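Notebook, bench 3, March
Entered by W. Cao. Copy to Darnell and Nikau.

Cup and bottle staining, Puvoneck tea concentrate. Continued from previous page. Aim is to sort out which of our tumblers can go back on the shelf after milk tea and which should be kept for coloured liquids only. Table wiped down before setting out. Overheads on, blinds shut.
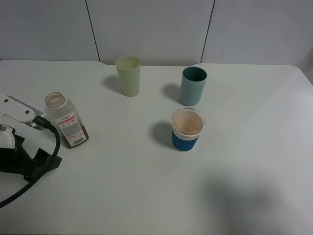
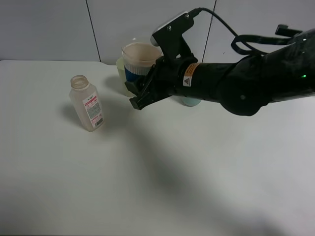 Bench 3, both views: uncapped bottle at left, cups to the right of it.

Items
Bottle, translucent plastic, white label with barcode. Cap off. Small amount of brown liquid in the bottom in the first view. Label print too small to read at this distance; lot is 276 according to the store sheet.
Tumbler, pale yellow-green.
Tumbler, blue. Darker than the green one, so a tint will be harder to judge by eye.
Short cup, blue band on the lower part, white at the top. Inside reads light beige-brown in both views.

Procedure
Dilute concentrate to Ponomlow strength, fill each cup to the same mark, stand 17 minutes, empty, rinse once with cold tap water, no detergent. Compare inside wall with an unused piece from the same carton under the Haddad lamp. Repeat 3 times. Score 0 to 5.

Notes
Short cup is the problem item. With a beige interior to start from, scores of 1 and 2 can't be separated. Ezekiel wants it dropped. I would keep it and score it against its own photo taken before filling.

Shadows on the white top fall to the left and behind the items. Don't read colour on the shaded side. Rotate the piece toward the lamp instead.

Bottle neck: check the threads for dried concentrate before recapping. Gus had one seize last month and split the cap getting it off.

Stock: the Skerkau order is 2,000 tumblers, mixed colours. Nikau to confirm whether green and blue are the same resin. If they are, run green only and apply the result to both.

To do
Colour card for the lamp, current one is faded.
Label bases with marker, not tape. Tape lifts in the rinse.
Ask Darnell for the store sheet covering the next lot.

Stopped 4:40 pm. Scores to go on the next page.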